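Ticket 700: Clisia hand gripper, left finger slow to close
Site: Surnevwood
Status: open, waiting on part
Opened: Sat 24 March

Symptom: jaw closes unevenly on thin stock. Right finger reaches position, left finger lags and stops short. Fault code 19 after repeated cycles.

Checked so far:
Linkage screws: tight.
Ribbed pad: seated, no lift at the corners.
Black rubber finger: no splits found by hand.
Trigger return spring: weak. Swapped with the one from the spare unit. Lag reduced, still present.
Encoder zero: redone twice. Offset drifts back within 50 cycles.

Test piece for the grip check is the white rod with the pink mesh basket. Rod held at the base, basket up, tool tilted back. Log position error at hold, release, repeat. Stop at 101 cycles or at the first code 19.

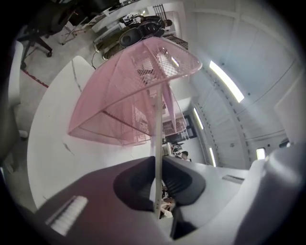 Murakami: Drift like that on the Trornetance units came from the encoder collar. Check the set screw before ordering anything else, and mark the shaft so you can see if it creeps.

Set screw found a quarter turn loose. Shaft marked, screw torqued, zero redone. Return spring on order. Repeat the grip check once it is fitted.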